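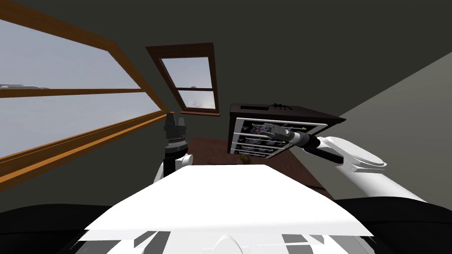 Sunday, June 27, 2021

Attic scene, two-arm model, right gripper. I continue from the note of Soledad about the cabinet slipping when the arm lifts it.

First I looked at the contact settings. The finger pads still had the friction value from the old gripper file, so I copied the new one from Karla's branch and loaded the scene again. Gripper force limit is 133 now. Physics step stays at 2 ms, please do not change it before Wenceslao has finished his runs.

Second point, the wrist joint of the right arm. Damping was 50 in one file and 500 in the other, and the loader takes the last one it reads. I deleted the wrong line. Both arms have 500 now. The left arm I leave parked upright with fingers closed, its home pose is saved under "skivau_left_up".

The spider keeps its own collision body, separate from the cabinet. Zyanya asked if we can join them. I prefer not, the mass of the cabinet would have to be set again.

Still open:
- finger mesh goes into the shelf front, check the collision margin
- write the gripper values in the Skivau setup page
- ask Eliseo which cabinet file is the valid one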